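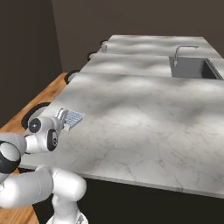 Home Papers Authors Archive Contact

Sun 19 June
By Yi-an Yoo and Ademir Evangelista

4. Is there a new-manager bounce to bet on?

The belief that a struggling soccer team gets better when it fires its manager is old and popular, and it has a way of turning up in match previews as if it had been settled. It has not been. In this section we look at what happened after managerial changes in the Dukstead League, and ask whether a bettor who backed the new man would have had anything to show for it. Our answer is mostly no, with one exception that we do not trust very much.

4.1 The problem with the usual comparison

Most claims about the bounce compare results just before a firing with results just after. Clubs fire managers when results are bad. Bad runs are partly bad luck – a missed penalty, a goalkeeper's mistake, three away games in a row – and luck tends to even out whoever is standing on the touchline. A team that has lost five straight will usually do better over the next five even if the board does nothing at all. The before-and-after comparison gives the manager credit for all of that improvement, and we are surprised how often it still gets printed.

Lopes and Rahimi tried to get around this in their earlier working paper by matching each firing with a club on a similar losing run that kept its manager. We think this is the right idea, and we follow it. We are less sure about their matching, which paired clubs by points alone. Two clubs can have the same points and very different schedules behind them. A team that has just played the whole top half is not in the same trouble as one that has been losing at home to its neighbors.

4.2 Data

The league has 20 clubs. We collected 60 midseason managerial changes, using club announcements for the dates. Closing prices are from the bookmaker Bagheri, and team ratings are from the Draven tables, which are updated after every round and take account of the opponent. We dropped 19 of the changes from the main test because a temporary coach was in charge for so short a time that it was unclear whose bounce we would be measuring. That choice matters, and we come back to it below.

Each remaining change was matched to a run of poor results at a club that made no change. We required the two to be close in Draven rating, in the number of home games played during the run, and in the rating of the opponents coming next. Some matches are better than others. We did not throw out the poor ones after seeing the results, though we were tempted.

4.3 Results

Teams with a new manager improved. So did the teams that kept the old one, and by nearly the same amount. The gap between the two groups is small, changes sign depending on how many games are counted, and cannot be told apart from zero at any length we tried. Over the first two games the clubs that made a change were slightly ahead. After that they fell back, and by the end of our window they were slightly behind.

Figure 1. Simulated robotic arm at a kitchen counter.

The betting side is worse for believers. Prices on the team with the new manager shortened before his first game, which suggests that bettors expect a bounce and pay for it. Backing these teams at closing odds lost money. Backing their opponents also lost money, only more slowly, and the difference is well within what we would expect from chance. Readers hoping for a strategy in either direction should not take one from us.

The exception is home openers. When the new manager's first game was at home, his team did beat its match by a clear margin. It is easy to come up with a story for this: a noisy crowd, players trying to win a place, an opponent with no recent film to study. The same ease should make us careful. We cut the data in several ways before this turned up, and the group left after the cut holds only 20 games. Putting the temporary coaches back in shrinks the effect sharply. If it were real, we see no good reason why it should disappear when the new face happens to be a stand-in.

4.4 What we cannot rule out

Firing a manager may help in ways our window is too short to catch. A club that changes in January may also buy players in January, and we have no clean way to separate the two. Araújo has pointed out to us that boards may know things about the dressing room that no rating contains – if so, the clubs that fire may be in deeper trouble than their matches, and breaking even would count as a kind of success. We accept the point, but it cannot be tested with these data, and it would rescue almost any result. The Skudeck club surveys ask players directly about morale, though only at the end of a season, when everybody already knows how it went.

Related papers
Closing odds and late team news in the Dukstead League
Do derby games produce more draws?
Tainá Lopes and Omid Rahimi: Losing runs and who gets blamed
Jucélia Araújo: What club boards say when they fire a coach
Red cards and the price of the next goal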